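Ticket 1175 – Lernari sync drops recipe quantities
Status: waiting for customer
Opened by: Monique Poulain
Assigned to: Delwyn Costigan

Monique Poulain, 9:40
Hello. Since the October update, my recipes in Lernari lose the quantities when I open them on the tablet. On the laptop everything is correct. On the tablet I see "flour", "butter", "salt", but no numbers before them. I have 68 recipes and I checked 20 of them, all have the same problem. I already signed out and in again, and I restarted the tablet two times.

Delwyn Costigan, 10:15
Thanks, Monique. Which units are set on each device? Please look under Settings, then Display. Also, does a new recipe have the problem, or only the old ones?
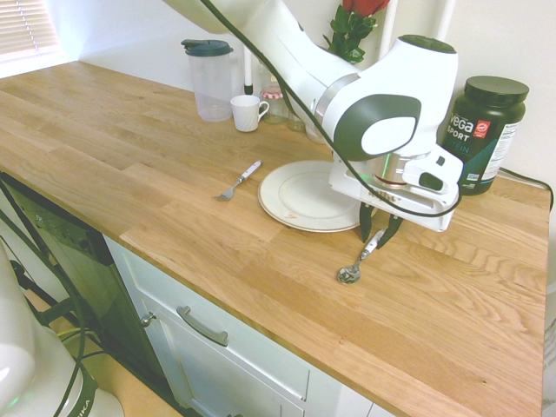 Monique Poulain, 11:02
The laptop is on metric and the tablet is on "automatic". I did not choose this, I think the update changed it. I made a new recipe on the laptop with three ingredients and it also arrived without numbers. When I make the recipe on the tablet itself, the numbers stay.

Delwyn Costigan, 11:30
That helps. Please change the tablet from "automatic" to metric, close the app completely, and pull down on the recipe list to refresh. Don't edit any old recipe on the tablet before this – the empty quantities could be saved over the good ones.

Monique Poulain, 13:20
I did it in this order. The new recipe now shows its numbers, and most of the old ones too. Still 3 recipes are empty, all of them imported from Cropper. Should I delete them and import again?

Delwyn Costigan, 13:45
Please don't delete yet. Export one from the laptop and attach it here, and I will pass it to Bindu Chacko, who looks after imports.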